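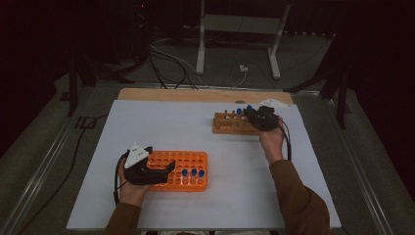 Keltard Community Help > Clubs and Classes > Robotics

Tube transfer task: my students keep knocking the caps when they let go

Asked November 24, 2020

Hi all, first time posting though I've been reading along for ages. I run the after-school robotics club at our local high school and we've entered the Dursun lab automation challenge for the first time (very exciting, also very stressful). The task we drew is moving capped tubes between two racks, one an orange plastic grid and the other a wooden block with a row of holes drilled along the top. The kids do it by hand first with a pair of hand-held grippers, one in each hand, and those runs get recorded and used to teach the arm later on.

Getting hold of a tube is fine. They close on the top of it, up it comes, lovely. The trouble is at the other end. As soon as they open the jaws the tube tips over a bit or the gripper clips the cap on the next tube along, and then they fuss about trying to straighten everything and the whole recording is a mess. We did 27 runs in November and I'd be happy to keep maybe a third of them. It's much worse at the wooden rack, which sits towards the back of the table, so they're reaching for it.

Is this a practice thing, or should we be changing our setup? The grippers are 3D printed and I can reprint the fingers if I have to, but it ties up our one printer for most of an evening and the Year 9s want it for their own project. Any advice very gratefully received!

Anjana Bhuiyan

3 answers

Answer from groltau_shed (marked helpful)

Welcome, Anjana! Our club had a go at the same challenge and I remember the sinking feeling of watching a run go beautifully right up until the last second. I wouldn't reprint anything just yet.

First thing I'd try is the order they fill the holes. If a student puts a tube down in the middle and then has to squeeze another one in beside it, there's hardly any room for chunky fingers to open. Start at the end furthest from the hand and work back towards it, so the side you're opening into is always clear. With the right hand reaching across to the back, you'll have to play with it a bit, but do let the kids work it out themselves on a quiet afternoon with the recording switched off. Ours came up with a better order than mine and were insufferable for a week.

Second, slow the release right down. We had them say "down, rest, open, up" out loud. Down until the tube is sitting on the bottom of the hole, rest for a beat, open only as far as it takes to clear the cap, then straight up before moving anywhere sideways. Most of our knocked caps came from kids who were already thinking about the next tube and swung away too early. It feels silly for the first session and then they stop noticing they're doing it.

And bring the wooden rack closer if the rules let you! I think the layout is free as long as both racks stay on the board, but please check that in your own copy, as they do fiddle with it. If you move it, put a bit of tape on the table so it goes back in the same spot every time.

Oh, and keep your cables in mind. A loop hanging off the handle will catch on a sleeve sooner or later. We run ours along the forearm with a soft hair tie at the wrist, which costs nothing and the kids think it looks very professional.

Answer from nullier99

reprint the fingers, thinner tips. we did ours in one evening, fixed it

Answer from MapleBenchCoach

I agree with most of what groltau_shed wrote, especially about the talking out loud. I'd only add that you may be throwing away too many recordings. A run where the tube tips and the student calmly sets it right again can be quite useful for training, as the arm is going to tip a tube sooner or later too. The ones I'd bin are where they fumble for ages, or put the gripper down partway through, or have a chat with a friend while the thing is still recording (we have a lot of those).

Keep a little notebook by the table and have whoever isn't holding the grippers jot down a word or two after each run. Good, tipped, recovered, started again. It gives the quieter ones a proper job, and when you sit down later to sort through it all you won't have to watch every minute.

As for the fingers, if you do end up reprinting, change one pair and keep the old ones in a drawer. We changed ours halfway through and then couldn't use the early runs together with the later ones, which was a very long face sort of a day for everybody.

Comment from Anjana Bhuiyan

Thank you both so much, and thanks nullier99 too, the thin tips are on the list if the rest doesn't do it! We tried "down, rest, open, up" this afternoon and the room sounded like an aerobics class, but the kids loved it. Moving the rack next session once I've found the rule sheet. Does anyone know if masking tape lifts the surface on a white board? I'd rather not find out on ours.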